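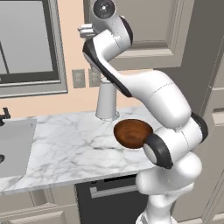
4. Instalación del filtro de agua bajo encimera Tundanar

4.1 Antes de empezar

El filtro se monta en la línea de agua fría, entre la llave de escuadra y el latiguillo del grifo. Compruebe que el armario dispone de espacio libre bajo el cabezal para extraer el cartucho en vertical.

PRECAUCIÓN: no conecte el equipo a la línea de agua caliente. La garantía no cubre los daños derivados de ello.

4.2 Montaje

1. Cierre la llave de escuadra y abra el grifo hasta que deje de salir agua.
2. Desconecte el latiguillo. Coloque un recipiente debajo.
3. Fije el soporte al lateral del armario con los 4 tornillos suministrados.
4. Enrosque el cabezal respetando la flecha de caudal – entrada a la izquierda, salida a la derecha.
5. Inserte el cartucho Zudar 1002 y gírelo hasta el tope. No utilice llave.
6. Conecte los latiguillos con juntas nuevas.
7. Abra la llave lentamente y revise las uniones.

Nota: durante el primer lavado el agua puede salir turbia. Deséchela hasta que salga clara.

4.3 Sustitución del cartucho

Cada cartucho trata hasta 4000 litros. Tras el cambio, mantenga pulsado el botón del contador hasta que el indicador parpadee. Los cartuchos de la serie Ofori no son compatibles con este cabezal.

Si persiste el goteo en el cabezal, desmonte el cartucho y revise la junta tórica (véase el apartado 6).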